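Kistance Building Services
Monthly walk-through, second floor, Room 481
Checked by: Zbigniew Zalewska
Copy to: Hawi Birhane, Cor Coppens
Month: April

Key: OK / FIX / AGAIN (means it was FIX last time and I am still writing about it)

1. Floors and walkways

1.1 Hard floor free of spills and grit: OK
Swept before I got there, which I put down to my having announced the visit. Please keep it up on days I don't announce.

1.2 Floor finish: OK
No lifting edges that I could catch a shoe on, and I tried with both shoes.

1.3 Cords kept off the walking line: AGAIN
Cords get a loop and a hook, or they get taped flat. Samran Rattanakul has the hooks. He has had the hooks since the last checklist. They are very nice hooks and they are still in the bag.

1.4 Clear standing space, 50 inches in front of the door: OK
Measured. Boonmee Yimyam held the other end of the tape and would like it noted that she was on her lunch.

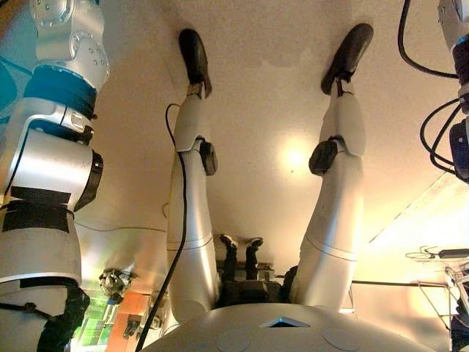
Item 1.3. Thin black cable, pale floor.

1.5 Door opens fully: OK
The squeak is not a safety matter. I have been asked to write it down anyway. It squeaks.

2. Exits and lights

2.1 Exit sign lit: OK

2.2 Ceiling lights: FIX
One flickers over the sink side. Cor says it only does it when I'm in the room. Change the tube and we can test that theory.

2.3 Extinguisher tag current: OK
Also reachable, now that the coat rack has moved. Thank you to whoever finally moved it, and please tell the coats.

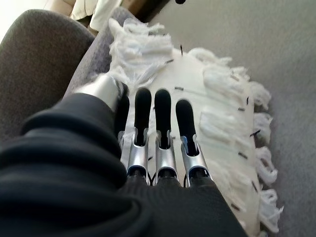
3. CLEANING GEAR

3.1 Mop pads off the floor when not in use: FIX
White fringed pad, on the gray carpet. A mop pad is for the hard floor. The carpet has its own machine, and the two have never needed to meet. Pads go on the rail to dry, fringe down, then in the cupboard.

3.2 Pads fit for use: OK
The yarn on the white one is still good and fluffy. Don't bin it just to get out of hanging it up.

3.3 Loose pads as a slip hazard: FIX
Same pad, second offense. A pad with no mop attached goes wherever your foot sends it. If you take one off the handle, carry it to the rail in the same trip. The rail is nine steps away at my stride, and I am not a tall man.

3.4 Bottles labeled: AGAIN
The spray bottle marked "NOT WATER" is an improvement on no label. I would still like to know what it is.

3.5 Wet floor signs, 2 required: FIX
Found one. The other was holding open the door in 1.5.

4. Follow-up

Samran: hooks (1.3). Before Thursday, please.
Cor: tube (2.2), sign back from door duty (3.5), and a wedge for the door so the sign can stay retired from it.
Hawi: Murkier order form is in your tray. We need more labels and a pen that works on wet plastic.
Everyone: pads on the rail.

Comment from H. Birhane: Form sent. The NOT WATER is glass cleaner. I recognized my own handwriting.

Comment from C. Coppens: Tube changed. Still flickers. Will try the fitting next.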